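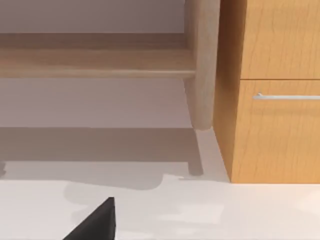 Wrist camera policy learns great in sim, then ignores the drawer handle when I move the table. What am I missing?

Posted by nundo_fan, 2025-09-16
Tags: simulation, imitation learning, wrist camera, randomization

Hi all! I've been having a blast trying to reproduce the view-shuffling result from the Bedholm paper (the one where they train drawer opening from a wrist camera only, all in simulation, no outside camera). My room is simple: wood cabinet with drawers, a light wood table or bench next to it, plain wall, pale floor. I recorded 500 demos of the arm opening the lower drawer and trained on wrist images plus joint angles.

In the room layout I trained on, it's beautiful. It goes right for the bar handle and pulls. Then I slide the table over by the width of one leg and it reaches for where the handle would be if the table were still the landmark. The cabinet hasn't moved at all! I tried 18 table positions and the miss follows the table nearly every time.

The paper says shuffling fixes this, but I did randomize the colors of the wall and floor and it made no difference. Do I need more demos? The paper used 3000. I'd love to avoid that, my desktop already sounds like a leaf blower.

4 replies, sorted by votes

Svyatoslav Kovalchuk
Nice test, and I think you already found your own problem when you wrote that the miss follows the table. Your policy learned "find the leg, go right, go down a bit." In your demos that worked every single time, so there was no pressure to look at the handle. A thin silver bar that runs out of view for a good part of the approach is a weak signal next to a big pale leg standing beside the cabinet.

Color randomization won't touch this. The leg is still a leg in purple. What the Bedholm people shuffle is the layout: every piece of furniture that isn't part of the task gets a new position and heading per episode, and in a share of the episodes it's removed completely. The robot's starting pose changes too. It's easy to miss in the paper, they put it in the appendix after the network sizes.

Things I'd do, in this order:

Replay the demos you have. You don't need to collect new ones for a first try. Keep the arm motion relative to the cabinet, move the table, check that the arm doesn't hit it, and render the wrist images again. From my 500 originals I kept 787 usable episodes after two passes of this, and I threw out plenty that collided.

Move the light as well. The table throws a wide soft shadow on a pale floor, and the shadow of the leg points straight at the camera in some views. When I hid the table mesh but forgot the baked shadow, my policy happily used the shadow as its landmark. I laughed for a while and then rendered everything again.

Hold back some table positions that never show up in training. Your 18 are perfect for that, so don't train on them.

You can skip the jump to 3000 for now. On my setup the curve was pretty flat once the layouts were varied. Please post your numbers when you have them, I'm so curious whether it carries over to a different cabinet!

drawerpull
Get a second camera. Mount it on the wall, done. I use Pretbridge for the sim and it takes two minutes to add one.

mk_uddin_lab
A second camera does help in practice, but the whole point of the result is wrist only, so it would answer a different question.

Small addition to Svyatoslav's reply. Before you train anything, try a masking check. Take a few wrist frames from the middle of the approach, gray out the leg, and see how far the predicted action moves. Then gray out the handle and do the same. If the first number is large and the second is close to zero, you've confirmed the cause in one evening. We did this back in May with the Uddin sim scenes and the plots were so clear that we hung one up in the hallway.

Also watch your fingertip. If it is in view all the time, the network can read the gripper opening from the pixels, and that can hide a bug in your joint angle input. We had the angles shifted by one step for ages and never noticed.

nundo_fan
Wow, thank you! Did the masking check over lunch: leg grayed out, the action swings way off. Handle grayed out, it barely changes. Busted! The replay script is running now with the light moving too. I hadn't even thought about the shadow. Svyatoslav, did you rotate the table by any angle or only in small steps?

Svyatoslav Kovalchuk
Any angle, full circle. Just check for collisions with the drawer when it's open as well as closed, I forgot that the first time.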